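Reading group notes: the long one

The Devside reading group finished its long book of the year in November, ten weeks after starting it. The choice was Cimier, a biography of a canal engineer that runs to 768 pages before the notes begin. We had 12 readers at the first meeting and nine at the last.

Most people agreed that the opening is slow. The author spends four chapters on the engineer's grandparents and a disputed will, and he doesn't reach the first canal until well past page 100. Several members skipped ahead and then went back, which seems a fair way to manage it.

The middle section was the most liked. It covers the building of the Willar cutting and draws on letters between the engineer and his clerk of works. The letters are short and often bad-tempered, and deal with late wages, poor lime and a missing horse.

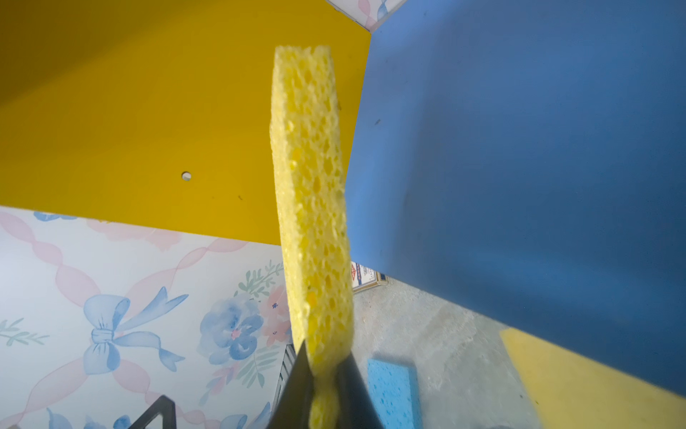 A yellow sponge, upright.

Opinion was divided on the final part. Some readers thought the author was too kind to his subject over the collapse at Spanos lock, where the surveyor took the blame. The papers quoted in the appendix suggest that the engineer had been warned twice. Others felt that the author sets out the evidence and leaves readers to decide. The question took up most of the last meeting.

There were a few complaints about the book as an object. The maps are printed across the fold and are hard to read, and the index leaves out the clerk of works. The paperback is heavy, and two copies split at the spine. The large-print edition comes in three volumes and can be ordered through the library desk.
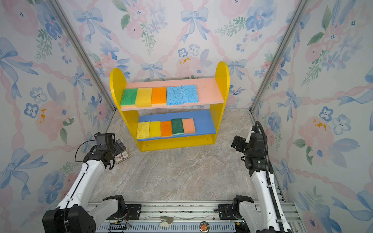 Next book

We are reading something shorter next, a collection of essays on lighthouse keeping. Copies will be at the desk from Sunday. The group meets upstairs at half past six, and new members can join at any point. Please read the first three essays before the meeting and bring back your copy of Cimier if it belongs to the library, as there is a waiting list.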